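Drerkport workshop changes to printed card and cube markers

The Palumbo Room in Drerkport has moved its table-top alignment work to a new set of printed square markers, supplied on flat cards and as a cube. The change took effect in July and applies to every session booked at the round-edged white table.

The markers are made by Zultum, a local print firm. The order came to £700 and covers 200 flat cards, the cubes, and a stock of grid paper.
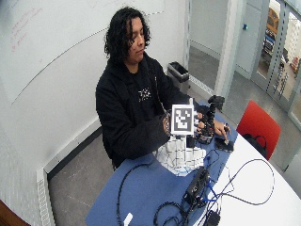
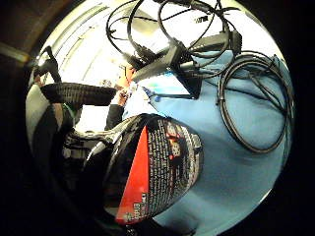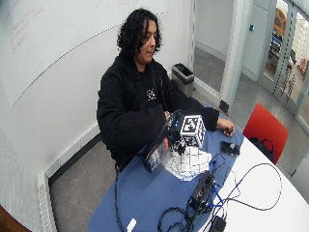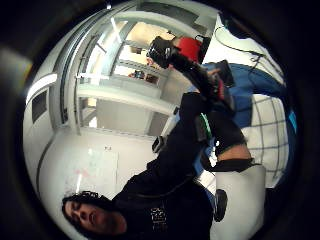 At work in the Palumbo Room, Drerkport. First picture: a marker card held up at the table. Third picture: the marker cube on folded grid paper.

Each marker is a square pattern of black and white blocks. The pattern is read by software to work out where the marker is and which way it is facing. A flat card gives one pattern. The cube carries a pattern on each visible face, and can be read from several sides without being turned.

The room previously used markers run off on its own office printer. Users had reported that the black areas came out grey at the edges and that the scale drifted between batches. A pattern printed slightly too small is read as being further away than it is, and the error carries through to every measurement taken afterwards. The Zultum sheets are checked against a steel rule before they leave the shop, and each pack has a 200 mm line printed on the wrapper for users to check again on arrival.

The paper stock is matt. Gloss was tried in the spring and dropped after readings failed under the ceiling lights at certain angles.

Grid paper is now kept at the table as a separate item. It is used as a flat reference under a card, or folded into a low stand when an object has to be raised off the surface. The guidance sheet advises using a fresh piece for flat work, as the lines no longer run straight once the paper has been creased.

The blue cloth mat stays in use. It is laid over part of the table only, leaving a strip of white surface uncovered. Gurkimov, which supplied the room's furniture, had offered a fitted cover to the full shape of the table, but users asked to keep the loose cloth so that it can be moved between jobs. It does have to be smoothed down before a card is laid on it. A fold under one corner is enough to tilt the card.

Cables remain the main complaint. The electronics box sits on the table among its leads, and the loops spread across both the mat and the white surface. In a survey of bookings earlier in the year, time lost in sorting leads was mentioned more often than any other fault, ahead of lighting and heating. Labels have been tied to some of the cords. A tray under the table was considered and ruled out on the grounds that the shorter leads would not reach it.

New rules for the table ask users to do the following:

Lay out the cables before the mat is smoothed, and keep loops clear of any card in use.
Hold cards by the border, keeping fingers off the pattern.
Return product boxes and packaging to the shelf at the end of a session.
Report any cube with a lifted or scuffed face. It should not be glued back by the user.

Used cards go in the grey bin by the wall. Creased cards should be torn across before they are thrown away, to stop them finding their way back into the pack.

The whiteboard behind the table will continue to carry notes for the next user. Red pen has proved hard to read from a seated position once it has been partly wiped, and a box of black pens has been ordered.

Bookings are not affected. Sessions last 2 hours and the table takes one main user at a time. Bags and coats may be left on the chairs but should be kept off the floor heater along the wall.

The second part of the Zultum order, a further 200 cards with a wider white border, is due once the first pack has been used up. The wider border leaves more room for the fingers when a card is held in front of the chest. Users who have measured with the present cards should note that the pattern itself will be the same size and that no settings need to be altered.

Copies of the guidance sheet are held at the Palumbo Room desk.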